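Holloway serving tray and clear tongs: do you need the set?
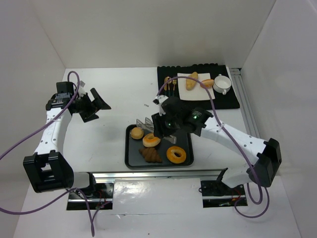

Holloway Community Hall, Kitchen and Hospitality Team

I was against buying another tray. We already own a stack of them, most bent, and the last "serving set" we paid for lost its tongs by August. Roscoe Whitfield wanted the Andow set anyway, so I agreed to use it for a month of coffee mornings before saying yes to more.

The tray first. It's a plain dark gray rectangle, and I'll admit pastries look good on it. A croissant, a bun and a couple of glazed doughnuts fill it nicely with room to get at each one. Try to put out a full dozen and you're stacking, and then the glaze ends up on everything. The seller's page calls it "party size." Whose party?

It does show every crumb. Flaky croissants are the worst for this, and by the second round of coffee it looks like it needs a wipe even when there's plenty left. Sugar glaze came off ours with warm water and a cloth. Dried jam took a soak.

Now the tongs, which I expected to hate. They're clear plastic, and clear plastic tongs usually have the grip of a wet noodle. These will lift a ring doughnut if you take it by the side. A small round bun is harder and tends to roll. Pádraig Horgan squeezed a croissant flat with them, though he does that with metal ones too. They rest along the top edge of the tray well enough, but there's no notch or clip, so carry the tray at any sort of angle and they slide.

My other complaint is being able to find them. Put see-through tongs down on a busy counter and you will be hunting for them.

We paid 216 for the lot, which was 4 sets. The Usau version was quoted at 300 and I couldn't see what the extra bought. I'd still have liked the option of the tray without the tongs.

Would I order again? The tray, yes, for small tables. For the main counter I'm sticking with our old metal tongs and the big platter.

Reviewed 9 January 2022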